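保洁班组怎么配合卫生间机器人示教:排班、动作和计件的调整办法

分享 388 评论 2

Flarnora 保洁部从今年5月起在 Birnuven 园区推行卫生间清洁自动化,设备由 Trokon 提供,示教软件用的是 Quezada。本文写给准备做同样事情的保洁主管和领班,内容是班组一侧要做的事,机器人本体的安装调试请看供应商的手册。

先说清楚目前的分工。机器人学的动作是掀盖、掀圈、刷内壁、合盖这几项,动作由保洁员手持夹爪做出来,记录后交给供应商训练。地面、台面、补纸、查漏水仍然由人做,短期内没有交出去的计划。所以这一阶段班组的工作量是增加的,排班时必须把示教时间单独算,不能塞进原来的清洁时段里。

第一步:选示教场地

不要用营业中的卫生间。我们一开始在一楼东侧试过半天,进出的人多,动作被打断,记录基本作废。后来改到一间单独的练习间,沿墙摆几台马桶,接上照明和电源就能用。

选场地时看这几样:

1. 马桶型号最好不止一种。分体水箱的和连体的掀盖手感不同,阻尼快慢也不同,只练一种,到了现场会碰到没学过的情况。
2. 马桶之间留出一个人侧身转得开的距离。手持夹爪比手长,转身时容易磕到水箱。
3. 灯要全部打开。地砖反光的地方先试录一条,看标记块能不能识别,识别不到就换站位。
4. 墙上的纸巾架照常装好,挂上纸。真实的卫生间里有纸垂下来,练习间里也应该有。
5. 清洁剂瓶子放在固定的角落,每次用完放回。

夹爪上的相机离手很近,开录以前先空手举起来转一圈,在屏幕上核对夹爪两指、标记块和马桶是否都能看到。指间的缝隙很窄,用久了会夹进纸屑,开班前擦一遍。

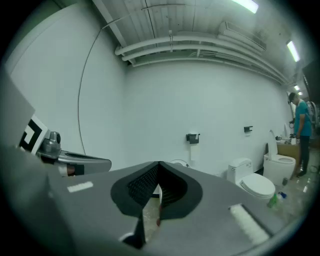
第二步:定人和排班

每个示教位配 2 个人,一个操作,一个看记录。看记录的人负责喊开始和结束、登记编号、提醒线缆位置,不要兼做别的活。

操作的人单次不超过二十分钟,然后两人对换。双手持夹爪、低头、手臂前伸,这个姿势比平时刷马桶更累,主要累在肩膀和后腰。我们最初按四十分钟一轮排,第三天就有人请求调岗,改成二十分钟以后没有再出现。

时段建议放在上午十点到十一点半。早班的第一轮清洁已经做完,午间高峰还没到。夜班不安排示教。

人选方面,先问意愿。手稳的、平时流程规矩的人适合操作,年龄关系不大。我们班组里上手最快的是一位做了多年的老员工,她每次掀盖的位置几乎都一样,这对训练很有用。年轻员工动作快,录出来反而常常要重来。

第三步:统一动作

示教之前,班组内部要先把做法统一。同一个动作,有人先掀盖再掀圈,有人一把全掀,平时都算合格,放进记录里就成了两套做法。领班要组织一次现场比对,定下一种,写在纸上贴到墙上。

我们定的顺序如下:

1. 站到马桶正前方,双脚在底座前面,不要跨到侧面。
2. 两只夹爪抬到胸前,停一秒,等看记录的人喊开始。
3. 一只夹爪从前沿托起盖子,推到靠墙,松开以后看它会不会落下来。
4. 再托起坐圈,同样靠到盖子上。
5. 两只夹爪退到桶口前沿上方,左右分开,停一秒。
6. 换夹刷子的夹爪先动,沿内壁由里向外刷;另一只保持不动。
7. 刷子归位,先放坐圈,后合盖,夹爪收回胸前,喊结束。

第五步的停顿很容易被省掉,看记录的人要盯住。夹爪不要伸进水里,溅了水马上停下来擦干,当条记录标为作废。

中途失手怎么办?掉了刷子、盖子自己落下来,都不用慌,也不必装作没发生。停手,喊结束,登记原因,重新来一条。供应商有时会专门要失手以后再补救的记录,那种另外约时间录,不和正常记录混在一起。

第四步:管好地面

示教时地上会多出插线板、电源线和设备线,这是我们班组遇到的主要安全问题。操作的人低头看桶口,看不到脚边。

线缆尽量沿墙走,必须横过地面的那一段用压线板盖住,没有压线板就贴胶带。插线板放到离水远的一侧。同一时间在场的人都要清楚线从哪里过,坐在地上调设备的人也要让开操作位后面的退路。鞋子要求防滑,跟平时上岗一样。

地面湿了就停录,拖干以后再接着做。
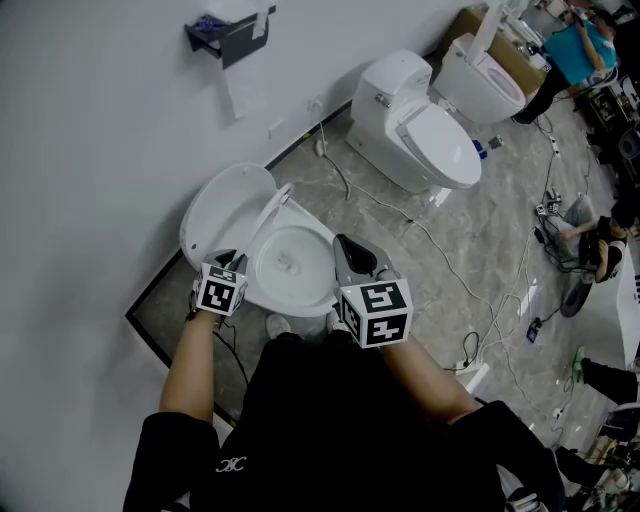 人员与待遇

这一部分建议在开始示教以前就谈好,写成书面的,每个人签字。

计件怎么算。我们按时段计,不按条数计。曾有一周按条数试行,大家都想多录,动作越来越赶,那一周的记录退回得最多。改为按时段以后,截至目前共提交 1221 条,验收通过 1193 条,退回的主要原因是漏了停顿和标记块被袖子遮住。袖子的问题很好解决,上岗时把袖口卷到手肘以上。

示教时间按正常工时发,另加岗位补贴。补贴标准各家自己定,但要在排班表上写明哪一段是示教,月底核对时少很多争执。

记录里会出现人。夹爪上的相机视野很宽,旁边站着的同事也会被拍进去。开录以前告诉在场所有人,不愿意入镜的请到门外等。班组成员有权知道记录存在哪里、存多久,领班答不上来的,要向项目负责人问清楚再回复,不要随口保证。

机器人上岗以后人怎么安排。这是班组里问得最多的问题,领班不要回避。按我们目前的安排,机器人先接夜间的桶内刷洗,原来的夜班人员转为巡检:每层走一遍,处理机器人报出来的异常,补纸,检查地漏和水箱。巡检要会看平板上的任务列表,会按急停,会把机器人推回充电位。这三样一个下午能教完,之后跟班练一周。

有些变化是细处的。原来谁负责哪一层很清楚,脏了找谁也清楚;机器人参与以后,同一个隔间先由机器做、后由人查,出了投诉要看任务记录才能分清。我们在每层工具间门后加了一张交接单,巡检的人检查完签字,写上时间,有问题的隔间写编号。电子系统里也有同样的内容,但纸单翻起来快,暂时两边都留着。

另外,老员工对平板不熟,不要安排在交班的时候教,那时候大家都急着走。我们放在星期四下午两点,人少,可以慢慢来。

常见问题

手持夹爪能不能戴手套用?可以,薄的丁腈手套没有影响,厚的橡胶手套按不准扳机。

左利手怎么办?动作顺序不变,左右对调,登记时注明。

录的时候能不能说话?可以,只要不影响喊开始和结束的口令。

夹爪外壳脏了用什么擦?清水拧干的布。不要用含氯的清洁剂,指面内侧的贴层和标记块表面都怕腐蚀。标记块有划痕或翘边时停用,联系供应商更换,不要自己拿胶水粘。

班次结束以后,夹爪、充电线、登记表一起放回设备柜,由看记录的人锁柜并签名。马桶按正常标准再人工清洁一次,盖子全部合上。

评论 2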